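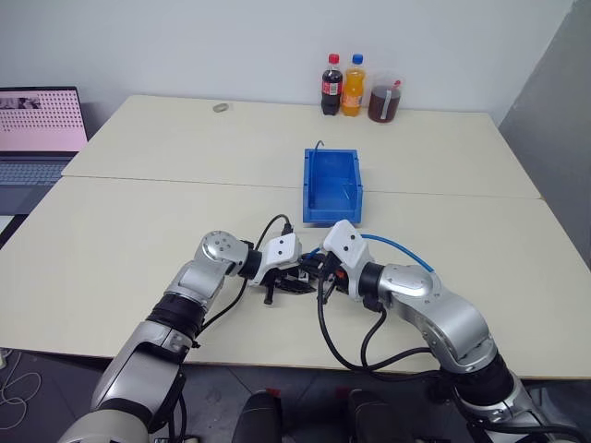 Ticket 399 - Link drops on the Palora switch, port 2
Status: open, waiting for customer

The connection to our file server goes down several times in one hour and comes back alone after a few seconds. It started in May, after we updated the switch to the new Stokex firmware. The socket for port 2 is in the floor under our work tables, the cream ones, just below the seam where the front table meets the back table. The other sockets in the room have no problem. I have read the article about energy saving mode and I turned it off, but there is no difference.

Reply from Robichaud support, 10:40
Thank you for the report. Please send the error counter of port 2 after one hour of normal work, and tell us the length of the cable between the socket and the switch.

Customer, 13:15
The counter shows 1,330 CRC errors after one hour. Port 3, with the same kind of traffic, shows zero. The cable in the wall is 70 meters long according to the papers from the installer (Sostesa), so it should be inside the limit.

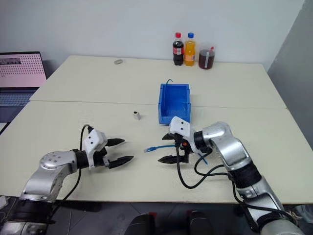
Front and back table, wall side.

I also exchanged the patch cable at the switch side. The errors continue to grow with the same speed.

Reply from Robichaud support, 14:05
Please move the server line to port 3 and leave everything else the same. If the errors move with it, the fault is in the cable or the socket. If they stay on port 2, we will replace the switch.

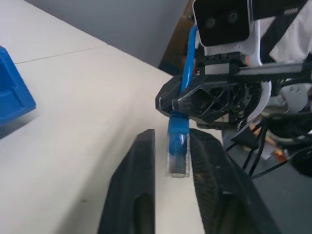 Customer, 16:30
I did the change. The errors moved to port 3, and port 2 is clean now with another line in it. So I think the switch is good and I am sorry that I blamed the firmware. I opened the floor socket and one of the wire pairs was not pushed down completely - I pressed it again with the tool. Since then I see no new errors, but I want to wait until tomorrow before I say it is solved.
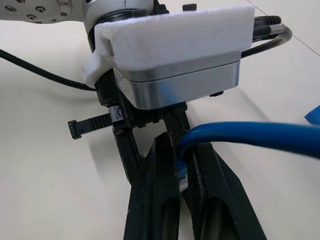 White cover, metal housing below.

Please keep the ticket open. I will write the new counter here in the morning.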